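Follcombe Technical Center
Equipment Planning Group
Minutes of the meeting held Apr 3, 2023, Room 11

Chair: Socorro Arboleda
Present: representatives of the Assembly Laboratory, Purchasing, Facilities, and Finance
Apologies: none received

1. Minutes of the previous meeting
The minutes were approved with one correction. Under item 4, "Damgaard service contract" should read "Damgaard service quotation." No contract has been signed.

2. Matters arising
Purchasing confirmed that the purchase order for spare gripper fingers was released. Facilities reported that the power survey of the assembly area is complete and will be filed with these minutes.

3. Two-arm station: present work
The Assembly Laboratory reported on the box and phone handling tasks. Both use the existing table and the existing pair of arms. The laboratory wishes to keep both tasks on the schedule through the next budget period and asked that any new equipment be chosen with them in mind. The box task calls for a lid to be held clear of its base while the second arm is kept free for the next step.
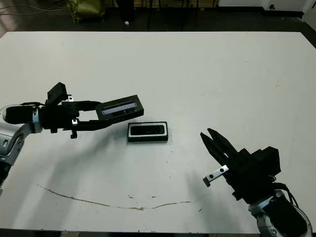 Figure 1. Two-arm station, box task. Lid held in the left gripper over the base; right gripper open.

The Chair asked whether the station could be shared with the packaging group. The laboratory replied that it could, provided that the arms are not moved from their mounts. Finance noted that shared use would allow the service cost to be divided between two budget lines. The laboratory will draft a booking schedule.

4. Table surface
Facilities drew attention to the condition of the tabletop, which is scuffed and has a long brownish stain across it. Replacement was discussed. Members agreed that the surface should be cleaned first and a new top priced only if the marks remain. Facilities will also look at the cables on the floor behind the table when the work is done.

5. Grippers and holders
Two quotations were considered. Gisau offered replacement gripper sets at $323 per set. Clumum offered a comparable set at a higher unit price with a longer warranty. The laboratory stated a preference for Gisau on the ground that the mounting pattern requires no adapter. The phone task was cited in support of ordering a further supply of low holders, as the present holder is the only one of its pattern. 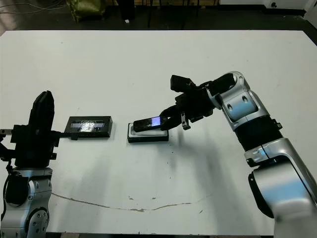
Figure 2. Phone task. Right gripper grasping a smartphone at the holder; box on the left side.

Resolved: that 3 gripper sets be ordered from Gisau, at a total of $969 before freight.
Resolved: that a further $200 be set aside for holders, to be made in the center's own workshop.

6. Service coverage
The Damgaard quotation was received and discussed. Finance asked for a breakdown of labor and travel before any commitment is made. Deferred to the next meeting.

7. Actions
Purchasing: place the Gisau order; request the breakdown from Damgaard.
Facilities: clean the tabletop and report on its condition.
Assembly Laboratory: supply drawings for the holders; draft the booking schedule.
Finance: open a budget line for the holders.

8. Next meeting
To be held later in April, on a date to be set by the Chair.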